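Varska parallel gripper kit: review after a summer in a shared workshop

We bought two of the Varska gripper kits in the spring to go on the pair of arms at the Nutach workshop, and they have been in regular use since. The job they do is sorting small white plastic pieces between colored bins, including wireless earbuds and their charging cases. The arms were already there and mounted side by side. What we were missing was a set of grippers that could pick up something the size of an earbud without flicking it across the table.

The kit comes as a box of parts. You get the actuator, the housing, two black fingers, a bag of screws, a cable and a printed sheet. The sheet covers assembly well and wiring badly. The drawing of the connector shows it from the back without saying so, and I had the first one plugged in upside down until Zsófia Lengyel spotted it. It is keyed, but loosely. Push it hard enough and it will go in wrong.

Putting the first gripper together took an evening. The second took 40 minutes. The screws that hold the fingers are small and soft, and the wrench in the bag rounded one of them. Use your own.

The supplied cable is long enough for an arm at full reach, so at anything less you have slack to deal with. We let it run in a loop along the arm and used small ties. Leave more loop at the wrist than you think you want. The first time I tied ours it was too tight and the wrist stopped short of its range.

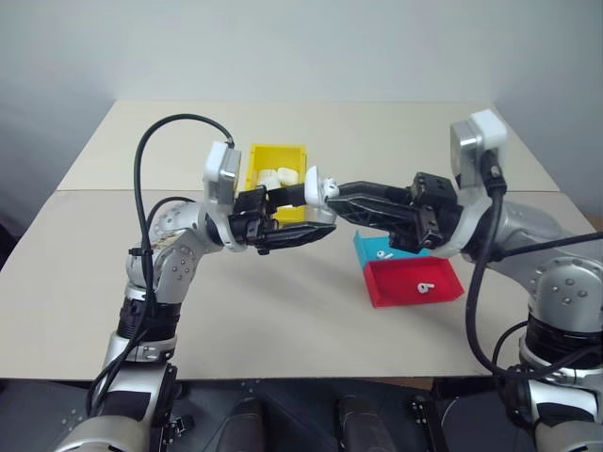

Passing a part from one gripper to the other was the test I cared about most. A single arm picking from a bin is forgiving, because the bin walls help push the part into place. In a handover there are two sets of fingers trying to hold one small thing, and if they close out of line the part twists and goes. With the fingers as shipped and the default closing speed, we lost a lot of parts. At the slowest of the 3 speed settings it got much better, and that is where both grippers have stayed.

The tapered shape of the fingers is good for this. The tips are narrow enough that both grippers can get hold of one part without knocking into each other much. They do touch sometimes. The plastic takes it, with some marks.

Grip force is set with a number in the software and the numbers do not correspond to anything I could find in the documentation. We ended up at 12 for earbuds. Rutilio Varela runs his at a higher value for the charging cases, which are glossy and like to slide. Write your settings down somewhere, as a firmware update in August put both of ours back to the defaults.

Opening width is fine. A charging case fits between the fingers with room to spare, so the arm does not have to line up perfectly on the way down. Going into a bin is harder. The housing is bulky, and with a low bin wall beside it you have to come in steeply or the housing hits before the fingertips get there. Our shallow trays have been easier to work with than the deeper yellow bin for that reason.
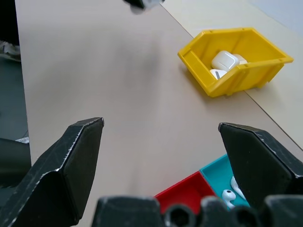
Abundio Serrano
Workshop member and reviewer

Wear is the main thing people ask me about. We have run over 1,000 pick cycles on each gripper. The black fingers are scuffed along the edges and there are worn patches on the faces, mostly from touching the table and the bin walls. None of it has changed how they grip. I expected the tips to round off and so far they are still flat. The joint where the finger meets the housing has developed a little play on one of the two – you can feel it by hand, though I have not seen it matter on a pick.

Noise is low. There is a click at full open that I took for a fault at first, and both units do it.

I also tried the Lozano fingers that fit the same mount. They are softer and hold a glossy case better, but they are thicker at the tip and were no use to us for getting one earbud out when two were lying together. I went back to the originals after a few days. Zukton sells a padded sleeve for the stock fingers as well, which I have not tried.

Support answered my question about the force numbers in two days and the answer was that a table is coming. It has not come yet.

For a home build with one arm I would buy this kit again, and probably spend the difference on a spare set of fingers. For two arms passing parts between them it will do the work, provided you slow it down and put in the time on alignment. If you need to reach into deep, narrow bins, look for something with a slimmer housing.

Good: narrow fingertips, quiet, holds up to wear.
Bad: soft screws, poor wiring diagram, bulky housing, settings lost on update.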